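How I Season and Store Dark Stoneware Plates
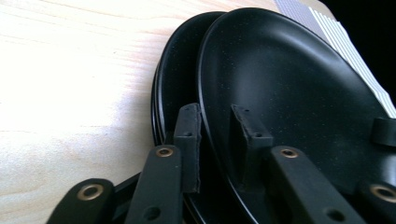 Two black plates on a pale wood table.

I switched to dark plates 3 years ago and spent the first few months thinking I'd ruined them. Gray streaks, cloudy patches, the works! Most of that was my own doing, so this is the routine I use now.

First wash
Use warm water and a drop of plain dish soap. Skip the green scrubby side of the sponge, please. If there's a sticker on the bottom (my Pristurwood bowls had huge ones), rub in a little cooking oil, wait ten minutes and wipe.

Getting rid of gray marks
Those lines are usually metal rubbed off your forks and knives – they're sitting on top of the glaze. Mix baking soda with enough water to make a paste, then rub it in small circles with a damp cloth. Rinse well. Stubborn ones might need 4 rounds. Try a spot on the underside first if your plates have a soft matte finish.

Water spots
Hard water shows up like crazy on black. I wipe mine with one part white vinegar to three parts water, rinse, and dry right away with a flat cotton towel. Terry cloth leaves fluff everywhere, ask me how I know.

Putting them away
Make sure the foot ring is dry, as it holds water longer than the rest. I stack with a circle of felt between each plate, cut from an old Otuvholm blanket. Paper towels work fine too. Keep the pile low enough to lift with one hand, and put the heavy dinner plates at the bottom.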